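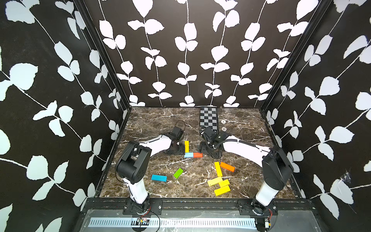

White leaves on black, with brown marbling underfoot.

Gutden Survey Finds Dark Walls Are Back, and So Are the Arguments About Them

Most people who papered a room in a dark pattern would do it again. Fewer would do it again with the same spouse holding the other end.

PLENDAR, Nov 29, 2019 – Gutden, the wallcovering retailer, today released the results of its October survey on dark wallpaper, a subject on which people turn out to have strong feelings and poor measurements. The company heard from 892 customers who had papered at least one room in the past two years. Of those who went with a black, navy, or deep green background, 77 percent said they were happy with the result.

The remainder were invited to explain themselves in a comment box. Many did, at length, and several used the space to describe a brother-in-law.

"We expected to hear about color," said Ju-won Choo, who runs the pattern department at Gutden. "What we heard about was corners. People will forgive a wall for being black. They do not forgive a stem that goes into a corner and comes out an inch higher on the other side."

Botanical prints were the most popular choice among dark-wall customers, well ahead of geometrics and a very long way ahead of the nautical designs, which Gutden will continue to stock out of loyalty. Pale leaves on a black ground did especially well in small rooms: powder rooms, pantries, the bit at the top of the stairs that has no name. Customers tended to be bolder the less time they planned to spend in the room.

The small-room effect

Home magazines have long told readers to paint small rooms white to make them look bigger. Survey respondents seem to have tried this and concluded that a small white room looks like a small white room. One customer wrote that her half bath "was never going to be a ballroom, so I let it be a cave."

Choo is sympathetic. Her own hallway is papered in a black fern print that she chose in an afternoon and hung over most of a winter. She offers the following guidance to anyone thinking of doing the same.

Order every roll at once and check that the batch numbers match. Black is many colors, and two batches that look identical on the counter can look like distant cousins by the time they reach the ceiling.

Paint the wall a dark gray before papering. Seams open a hair as the paste dries, and a white line showing through a black wall will be the only thing visitors talk about.

Hang a sample for a week. Look at it in the morning, in the evening, and in whatever mood the household is in when the trash needs to go out.

Large patterns need a starting point. Begin in the middle of the wall people see first and let the awkward cuts end up behind the door. Every papered room in the world has an awkward cut, and nearly all of them are behind the door.

What to put underneath

Flooring produced the longest comments of the whole survey. A busy wall with a busy floor is the combination every advice column warns against, and a good number of Gutden's customers went right ahead. Dark brown marbling with white veining was a frequent pick, in stone for those with the budget and in lookalikes for those with children.

Choo's position is that two patterns get along when one is orderly and the other is a mess. Leaves repeat. Veins wander off and do as they please. Put two orderly patterns together and the eye starts checking one against the other, like a relative going over a restaurant bill.

Color helps too. Respondents who repeated one tone from the wall in the floor, usually the white, were the least likely to report what the survey form called "second thoughts." The form offered a range of second thoughts from mild to structural. 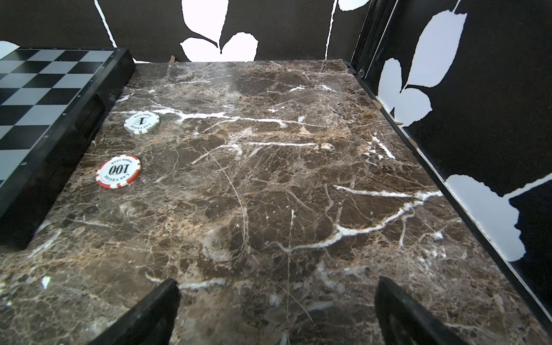
Corners, edges, and other places where it goes wrong

To help with the practical side, Gutden asked Marcelino Ortuño to read through the complaints. Ortuño has hung paper for a living in and near Plendar for most of his adult life and was paid for the reading by the hour, a decision the company would revisit.

His first observation was that almost no one owns a plumb line. Customers trust the corner of the room to be straight, and the corner of the room has never once deserved it. He suggests hanging the first strip against a true vertical drawn with a level, then wrapping only a small amount of paper around each corner and starting fresh on the next wall. The mismatch is tiny that way, and a leafy pattern will swallow it.

"Stripes tell on you," Ortuño said. "Leaves keep a secret. If you are new at this, buy leaves."

His second observation had to do with scuffs. A mark on white paper is gray and a mark on black paper is white, and the white one can be seen from the driveway. Small tears down at chair height were the most common damage reported, followed by anything involving a bicycle. Save the offcuts, he says. Keep them flat, in a closet, with the batch number written on the back.

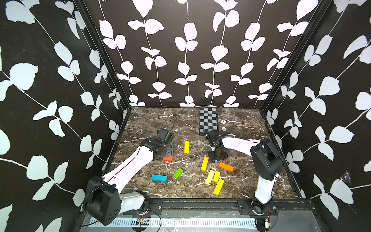 The patch itself should be torn by hand, since a knife leaves a clean edge that catches the light. Tear it a little larger than the damage, with the pattern lined up, and thin the back edge as you go. Paste it, press it, wipe it, and then leave the room. A touch of black artist's pencil along the torn edge takes care of any pale fiber. Ortuño asks that people stop using permanent marker, which dries with a purple shine and which he has been called out to look at more often than he would like.

Dusting got its own cluster of comments. Cobwebs show up on black paper the way they never did on beige, and a number of respondents wished to make clear that they had not become worse housekeepers, whatever it looked like. A soft dry brush, worked from the top down, is enough for most papers. Sponges are for papers sold as washable, and even those would prefer to be asked first.

The Bralovance collection

Readers who have made it this far will have suspected that something was for sale. Bralovance, Gutden's new range of dark botanical wallpapers, goes on display at the company's Plendar showroom and at Wendt, the home store across the river, before the end of the year. The range has roughly 30 designs, with trailing vines, ferns, seed heads, and a single thistle that was argued over for most of the summer and got in on a technicality.

Each roll comes with a printed hanging guide written by Ortuño. The draft ran long. The final version is shorter and contains only one reference to brothers-in-law.

Samples are free, limited to five per household. The limit was introduced following an incident in which a customer papered a closet entirely in samples. Gutden has seen the closet and admits that it looks pretty good.

"I don't think everybody needs a black wall," Choo said. "I think a lot of people have wanted one for years and were talked out of it by a paint chip called Oatmeal."

About the survey

Gutden sent the questionnaire to customers in October. Taking part was voluntary, and no prize was offered, although several respondents claimed one. Figures cover people who bought from Gutden and reflect the views of people who buy wallpaper on purpose. A full summary of results, including the nautical section, is available on request.

About Gutden

Gutden sells wallpaper, paste, and brushes from its showroom in Plendar. It also sold curtains for a while. Questions about the survey or the Bralovance collection may be sent to the press desk, which is the desk next to the sample drawers. Questions about curtains will be forwarded to Wendt.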